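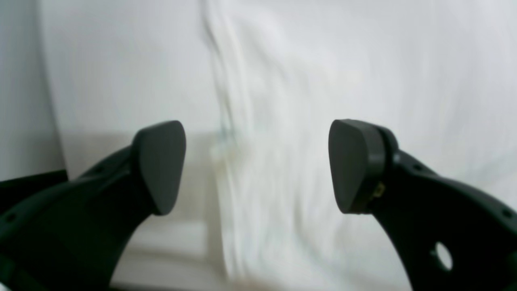
HOUSEHOLD TEXTILES / UNIT 2: HANDLING AND FOLDING

Handout: Picking up, spreading and folding flat cloth
January 2020 | By the Household Textiles teaching staff, Vallico
Print this page | E-mail this page

These notes cover flat cloth without elastic or shaping: sheets, tablecloths, tea towels and plain napkins. Fitted sheets are in the next unit. Bring the notes to the practical, where the measurements will be needed.

Terms

Warp: the threads running the length of the cloth, parallel to the selvedge.
Weft: the threads running across it.
Bias: any direction lying between the two; true bias is at 45 degrees.
Drape: the way a cloth hangs under its own weight.
Crease: a line that stays after the cloth has been laid flat. A fold which drops out again under its own weight is not counted as a crease in this unit.

A plain woven cloth stretches little along the warp or weft and a good deal more along the bias. Most of the distortion seen in badly folded linen comes from pulling on the bias, usually by lifting from a single corner and dragging the remainder across the table.

Single-point pick-up

When a cloth is lifted from one point in its middle, the material closest to the grip is drawn in from all sides. It has nowhere to go within the plane of the cloth, so it buckles. The folds start close together at the grip and spread apart with distance. Their number and depth depend on the stiffness and weight of the cloth and on how much of it has been gathered. 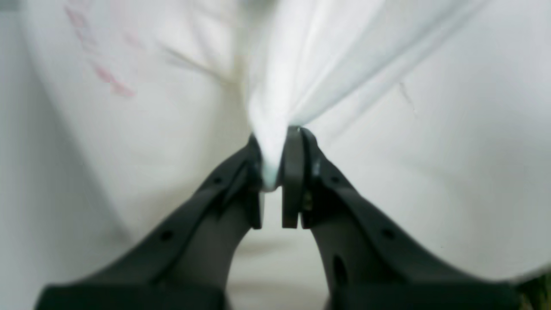
Page 50

The white cloth is gripped at a gathered fold, with long diagonal creases fanning out from it. Near the grip the folds are tight and twisted together. Read the direction of the folds before deciding where to take the second hold: they lead back to the point carrying the load. A second hold taken across them will trap slack between the two points.

Single-point pick-up is acceptable for separating one item from a pile. It should not be used for carrying a cloth to the folding table, and never as the first step of a fold.

Two-point pick-up

1. Find a hemmed edge and follow it to a corner.
2. Hold the corner between thumb and first finger, on the hem itself.
3. Run the other hand along the same edge to the next corner.
4. Raise both corners to the same height and let the cloth hang until it stops swinging.
5. Lower the free edge on to the table first, then walk the held edge down.

Check that the selvedge lies parallel to the table edge. If it does not, lift and lay again. Smoothing by hand will move the top surface and leave the error in the weave -- it reappears after the second fold.

Practical

The practice cloth is Trisus sheeting, 156 g per square metre, cut to a length of 1,810 mm. Work in pairs. Lift the cloth once by each method, lay it flat and mark any crease longer than 50 mm with a pin. Record the number of pins and the direction of each crease against the warp. Repeat with the Zulla napkin cloth, which is stiffer, and compare the two sets of results.

Write up on one side of paper. A sketch is required and should show the selvedge.

Reader comments

The step about lowering the free edge first made the difference for my tablecloths. I had been doing it the other way round.

Is the 156 figure before or after washing? Ours came out heavier on the scales, but it has shrunk a bit.

Does the two-point method work for one person with a king-size sheet? My arms don't reach both corners.

Reply to the above: fold it in half lengthways on the bed first, then treat the doubled corners as single ones.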